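Adunel Lane season 4, reunion part two (spoilers)

brekow_fan
Posted 9:14 pm
So they brought the baby home, sold the first pictures, and by the next commercial break were selling us a stroller. Did anyone else feel like they'd sat through an hour of coupons?

hundora_heights
Posted 9:31 pm
Quote: "an hour of coupons"
I liked it. They're tired new parents and the network wants its reunion. What were they supposed to do, read poetry?

mutedcaption
Posted 9:40 pm
I'd have taken the poetry. My problem is the hashtags. The homecoming post had more of them than words, and one was the name of the stroller. I went back through their page from August on and got to 264 posts, 240 of them with a discount code. Yes, I counted. My evening was free and now it's gone.
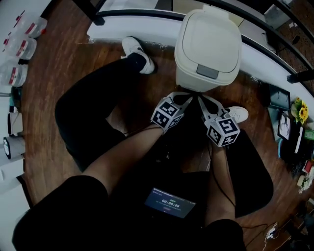

Anyway, the codes all go to the same shop, Hundora, and it wasn't mentioned once on the couch. The host asked about money and they talked about gratitude for six minutes. I've had shorter root canals.

hundora_heights
Posted 9:52 pm
For the record, my user name is the street I grew up on. I get no strollers.

brekow_fan
Posted 9:58 pm
That's what someone with a free stroller would say.

adeyemi_blvd
Posted 10:20 pm
I'm with heights. The show pays them next to nothing and babies cost money. If 1000 people want to buy a $260 diaper bag because a man from TV held it, let them. I only skip the part where he cries.

mutedcaption
Posted 10:26 pm
He cried holding the diaper bag. You can't skip one without the other.

adeyemi_blvd
Posted 10:33 pm
Fine, I'll give you that. Still think the mother-in-law was treated worse than anybody and she wasn't selling a thing.

brekow_fan
Posted 10:41 pm
She has a candle line. Link's in her bio.

hundora_heights
Posted 10:44 pm
How are the candles?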